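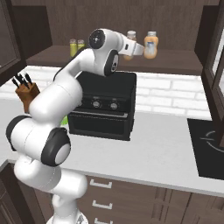
Can a home builder really test a kitchen robot before buying one part, Paisan asked us in May. Our workshop, Lalivero, says yes.

On 2024-08-13 we release Bretotar, a free simulated kitchen for people who build at home or in a shared workshop.

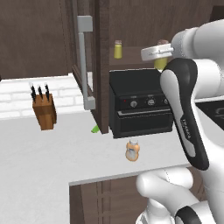

It comes with 10 practice tasks and runs on an ordinary computer – no real arm is needed. Members of the workshop spent 145 evenings on it.
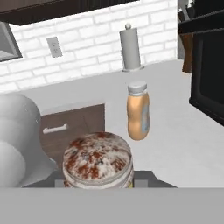

Bretotar: a canister held between the gripper fingers, in simulation.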